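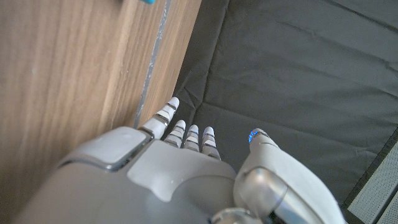 Nendico opens its Dravstead workshop to visitors

Nendico showed its robotic hand handling cloth to invited guests in Dravstead on 03/03/2021. The company had room for 80 people over the day, and 76 came, most of them from laundries, furniture makers and technical schools in the area.

The demonstration took place at a work table where a dark gray fabric sheet lay next to a wooden panel. Visitors stood along one side and could follow the hand up close as its white fingers moved in over the cloth. Each round lasted 30 minutes, with time for questions at the end.

Vilho Ojala, who heads the workshop, told the guests that fabric is still one of the hardest materials for a robot to deal with. A box keeps its shape when it is picked up – a sheet does not. The fingers have to come down close to the surface without pushing the cloth into new folds, he said, and the thumb has to close at the right moment.

Nendico has worked on the task since October together with Leinonen, a maker of upholstered seating. Leinonen wants to find out if covers can be picked up and laid out by machine before they go to the sewing line. Its production manager, Jarmo Oksanen, said the plant handles 200 covers in a shift and that the lifting and spreading is tiring work for the staff.

"We are not ordering anything yet," Oksanen said. "We want to see it run with our own fabrics first, including the thick ones."

Several guests asked about price and speed. Ojala said it was too early to give figures for either. The control software, called Brorus, is still being changed from week to week.

A second open day is planned at the same address. Schools that want to bring a class can sign up through the Nendico front office – groups are limited to 30 students.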